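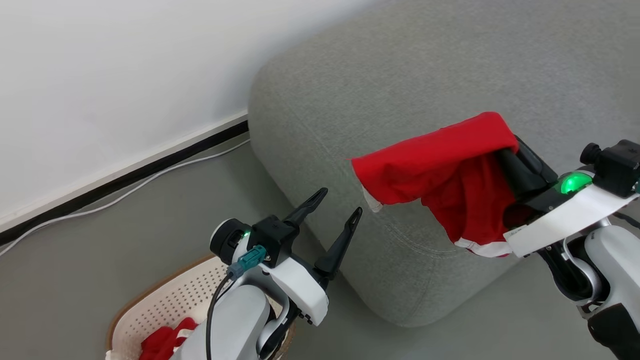
1. Background to the project

Our module asked each group to look at how a local election is fought in one ward. We chose Mussa, which has two council seats and has changed hands at three of the last five elections. The ward takes in the old village, the Gulten estate and a strip of newer housing along the bypass. Our question was whether being contacted by a campaign made people more likely to say they would vote.

We did not work for any candidate. Two campaigns let us walk with their canvassing teams on condition that we kept quiet on the doorstep and did not pass on anything we heard.

2. What we did

Fieldwork ran from January to the end of March. We had three sources:

Canvass returns. One campaign gave us its returns with names and house numbers removed. They covered 1,292 doors.

Our own survey. We put a one-page form through letterboxes on the Gulten estate and in Skerkix Road, with a box for returns at the library. We got 119 forms back that we could use.

Observation. We went out on 12 canvassing sessions, mostly between 5 pm and 7 pm, and wrote up notes the same evening.

The returns were typed into Flivus, the survey program the department uses. Entries made by one member of the group were checked by another. We had trouble with the coding for "not in", which the campaign used both for no answer and for people who would not come to the door. We left these as one group.

3. Results

Around 45 per cent of doors were answered. The rate was higher in the old village than on the estate, and it dropped sharply after dark.

Of the people who sent back our form, those who remembered a conversation with a canvasser were more likely to say they would definitely vote. Those who had only received a leaflet were no different from those who had received nothing. Several people had written in the margin that they could not tell the leaflets apart.

Parking on Skerkix Road and the cut to the evening bus were the two subjects raised most often. National issues came up less than we expected.

4. Problems with the data

People who fill in a form about voting are probably keener on voting to begin with, so our survey will overstate turnout. We also cannot show which way the effect runs. Campaigns tend to call on people who voted last time, and those people may be easier to remember talking to as well.

The second campaign's returns arrived after our deadline and are not included. They are stored with the group's other files and could be added by next year's students, using the same codes.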